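Section 4: Setting Up the Shared Floor

By now you should have the Vitport desks assembled and the power tested, and if you have got that far, well done – the hard part is over. What follows is the part most people enjoy, when a big open room starts to look like somewhere you would want to spend a morning. Take your time with it. A layout that gets rushed tends to be pulled apart again by February.

4.1 Before you move anything

1. Walk the whole floor once with the plan in your hand, starting at the entrance and finishing under the mezzanine if your building has one.

2. Mark the columns on the plan if they are missing. The older Drutgate drawings left them off, and we still hear from people who have tried to put a round table exactly where a column stands.

3. Find every wall outlet and write its position down. You will want this list again in 4.3.

4. Bring in the large pieces first (cabinets, desk clusters), then the round tables, and leave the chairs until last.

CAUTION: Cabinets must be moved empty and by two people. Please don't walk one across the floor corner by corner, however tempting it looks. The feet are not made for it.

4.2 Tables and chairs

The small round tables are meant for short stays: a chat, a cup of tea, a parcel being opened. They do best toward the front of the room, with the desks grouped farther back where it is a little calmer. A mix of seats is quite all right, and Dymphna Moriarty, who laid out our first floor in Ivinmont, always said that a room where every chair matches looks as if it is waiting for an inspection.

1. Set each round table at least 4 feet from the nearest railing or column.

2. Place one light chair beside it, such as a blue side chair, turned so that a person can sit down without shuffling the table along.

3. If the table will also be used for laptop work, add a mesh office chair with a headrest on the opposite side.

4. Sit in each seat yourself. If your knees meet the table's base, pull the chair back and try again. 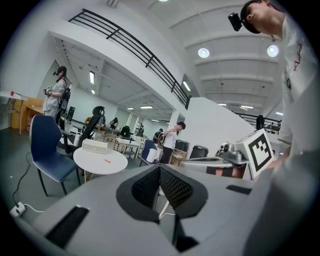 Can the round tables be pushed together to make one big meeting table?
They can stand side by side for an hour or so, but the curved edges leave gaps that swallow pens and tip cups over, so a Van Wyk folding table is a much better choice for meetings.

4.3 Power strips and cables

1. Plug each power strip straight into a wall outlet. Never plug one strip into another.

2. Run cables along the wall or behind the furniture wherever you can. Where a cable has to cross open floor, lay it flat and put a cable cover over the full length.

3. Keep the kettle on its own wall outlet, well away from the strips.

NOTE: Each strip in the Vitport kit is rated for 2000 watts in total. A kettle can use nearly all of that by itself, so do give it a place of its own.

4.4 Bins, crates and odds and ends

Stand the bins together near the kettle, where most of the rubbish begins its life. Crates are handy for spare cables and dish towels, but keep them off the walkways and out from under the stairs.

When everything is in place, copy the final positions onto your plan and send it to Zanele Mokgethi at the Ivinmont office. Spare chair feet come in bags of 200 and can be ordered at the same time.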